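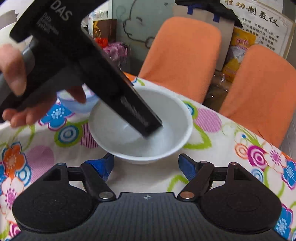 A white bowl on the table, part filled with a pale liquid.

Serkano go into the second half of the season with a changed midfield and a goalkeeper on a new contract

Jan 10, 2026

The winter break closed with two signings confirmed and one departure. Lucyna Kubiak arrives from Pawlak on a deal to the end of next season and takes the number 21 shirt. She played on the left of a midfield three at her former club, but head coach Gizella Szűcs intends to use her deeper, alongside Grażyna Stępień, in a 4-2-3-1.

The change addresses a problem that was plain before the break. Serkano pressed high with both full-backs advanced, and opponents who played through the first line found space in front of the centre-halves. Four of the last six goals conceded at home came from that area. With two holding players the full-backs can still go forward, provided one midfielder drops to cover the side the ball has left.

"Lucyna reads the second ball early," Szűcs said after the friendly against Tokex, which finished 1-1. "We lost too many of those in the autumn. The distances between the lines have to be shorter, and that is work for the training ground."

Kubiak played 45 minutes in that match and was replaced at half-time as planned. Serkano's goal came from a corner on the right, headed in at the near post by Stępień. Tokex equalised late on from a free kick that took a deflection off the wall.

Gwendolyn Kapoor has extended her contract by two years. The goalkeeper has played every league minute since her debut and is now the longest-serving member of the squad. Her distribution has altered this season — fewer long kicks, more passes into the full-backs — and the coaching staff want that to continue under the new shape.

The second signing, a reserve goalkeeper from Flultetti, will train with the first team but is not registered for the league until March. Zbigniew Czerwiński takes over set-piece coaching with immediate effect.

Average home attendance in the first half of the season was 2,474, an increase of 290 on last year. The first home fixture after the break is against Flultetti. Season ticket holders keep their usual seats, and the east turnstiles will be open again.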